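Frequently asked questions about renting a room at the Wallon house

We put together these answers for students, interns and other people who come to stay with us for some months. If you don't find your question, please write to us before you pay anything. We prefer one email too many.

Who runs the house?

The house belongs to Lucienne Barbier and me, Fabrice Baudry. Lucienne takes care of the contracts and the payments. I do the repairs, the garden and this page. English is my third language, so please excuse if a sentence is a bit stiff.

How many rooms are there?

There are six rooms for rent, on two floors. Four of them look at the garden and two look at the street. The street rooms are larger but you hear the bus in the morning. Each room has a bed, a desk, a chair, a closet and a lamp. Sheets are included, towels are not.

What is the shortest time I can stay?

One month. We had shorter stays in the past and it was too much cleaning for us and too much coming and going for the other tenants. Most people stay for one semester. If you want to start in September, please write to us in the spring, as these places go first.

What does the rent include?

Water, heating, electricity, internet and the garbage fee. It does not include your own insurance, and you must have one. Bring us a copy of the insurance paper on the day you get the keys. Without this paper we can't give you the keys, also if you arrive late at night with three suitcases. It has happened and it was unpleasant for everybody.

How much is the deposit?

One month of rent. We return it in the month after you leave, by bank transfer only. If something is broken we take off the price of the repair and send you the bill so that you can check it. Small holes from nails are not counted if you fill them properly. Ask me for the filler, I have a big bucket of it.

Can I cook?

Yes. The kitchen on the ground floor is for everyone. You get one shelf in the refrigerator and one in the cupboard, both with the number of your room. Please don't use the shelf of another person because it looks empty. The oven takes long to heat and the left burner in front is stronger than the others.

Where can I eat or work outside my room?

The ground floor has the long kitchen table and also a round table, which is good for a card game or for sitting with a laptop. You can use both at any hour, but after ten in the evening please speak with a low voice. The room above belongs to somebody who sleeps. 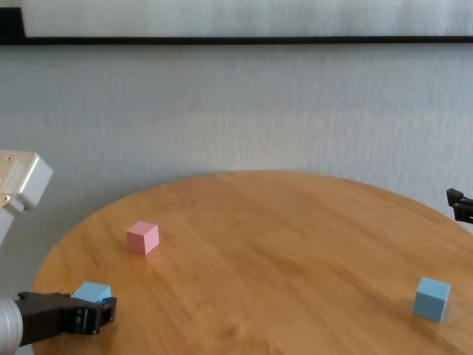 The round wooden table.

Wood doesn't like hot pots or wet glasses, so please put something under them. The coasters are in the drawer under the bread box. If a ring appears anyway, tell me the same day and don't try to remove it with toothpaste or with something you read on the internet.

Is there a washing machine?

There is one, in the basement, and there is a drying line next to it. Write your name on the list on the door to reserve a time. A wash at night is not allowed. When your wash is finished, take it out soon, or the next person will put it on top of the machine, and this person has the right to do so.

May I have guests?

During the day, as you like. For the night, one guest, and not more than two nights in a row. Tell Lucienne before. Parents who travel from far away are a special case and we normally find a solution.

Can I bring a pet?

Unfortunately no. We like animals, but one of our long-term tenants has a strong allergy.

Where can I park?

Bicycles go in the shed behind the house. The shed has a lock with a code, which you receive together with your keys. For cars we have no place. Parking on the street is free, but it fills up after work.

How do I leave the room at the end?

Give us notice in writing one month before. On the last day we walk through the room together and read the meters of the small heaters. Please clean the inside of the closet too, many people forget it. The keys go to Lucienne in her hand, not in the mailbox.

Whom do I call if something breaks?

For water or electricity call me, also in the night. For a blocked window or a loose handle, an email is enough and I come within the week.

Contact: Lucienne Barbier and Fabrice Baudry | Last updated March 7, 2026 | © Wallon house | Back to top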